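Choosing a Paint Color for the Back Bedroom

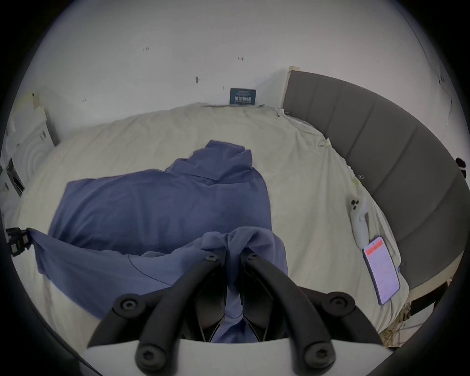
The back bedroom has been white since we moved in, and this summer I decided to paint it. I had three shades of blue taped to the wall for most of July and could not choose between them. Paint chips are small and a wall is large, and a shade that looks calm on a card can look like a swimming pool once it covers all four sides of a room. What helped me was fabric. A blue-violet top spread out on the bed gives you a much bigger patch of color than any chip, and you can see how it sits next to your bedding and what it does to the floor. Once I started looking at cloth in that range I dropped two of the three blues the same afternoon. They were too green. The one I kept leans toward violet and has some gray in it.

The paint is from McKinnon, in their eggshell finish. I bought one gallon and a quart and used all of the gallon and a little of the quart. The room is small, with one window facing north. Two coats were enough on three of the walls. The wall behind the headboard needed a third, where a previous owner had patched the plaster and left it unprimed.

A few notes on the work, for those of you who asked after the last newsletter.

I moved everything to the middle of the room and covered it with old sheets, then washed the walls with plain dish soap and water and left them overnight. The baseboards took longer than the walls. I taped them, then pulled the tape while the second coat was still a bit soft, scoring the edge with a utility knife where it wanted to lift. There is one bad corner by the closet. The dresser hides most of it.

The ceiling stayed white. Gwenllian Gronow, who painted her own guest room last year, told me to bring the wall color up over the ceiling as well, and I thought about it for a week. Our ceilings are low and I was not sure I could live with it. If you have tried this in a low room I would like to hear how it went.

The curtains were the other problem. I had a pair of long linen panels from Wellby that I bought for the dining room and never hung. They are a warm oatmeal color and they looked fine against white. Against the new blue they looked yellow. I tried them for four days, open and closed, and then took them down. The replacement pair is from Edier, off-white cotton, unlined, and cost $40 at the end-of-season sale. I hemmed them by hand, 2 inches at the bottom, and they clear the sill the way I wanted. The rod is the same black one as before. I moved the brackets out past the window trim on each side so the panels cover wall instead of glass when they are open. The room gets noticeably more daylight now.

For the bed I kept the white duvet cover and added a wool blanket at the foot, dark gray with a thin stripe. The lamp on the nightstand is a secondhand one with a new shade. I still need a rug. The floor is bare oak and it is cold in the winter, and I would like to have something down by November. I have looked at flat weaves and at a low pile from Tusance. The flat weave is cheaper and easier to shake out — the pile would be nicer on bare feet. I have marked both sizes on the floor with tape and keep walking around them.

Two questions came in that I can answer quickly. Shalini Uniyal asked whether eggshell marks easily. So far it wipes down with a damp cloth, though I did leave a shiny spot by the light switch from rubbing too hard. Prys Edwards wanted to know if I used a primer. Only on the patched wall, and only after the second coat had gone on blotchy, so I did it in the wrong order. Prime your patches first.

Next time I will write about the hallway, where I want to put up a row of pegs and a narrow shelf. The wall there is lath and plaster and I have not found a single stud with the magnet yet. If you have a method that works on old plaster, reply to this email and I will include it.

Thu 1 August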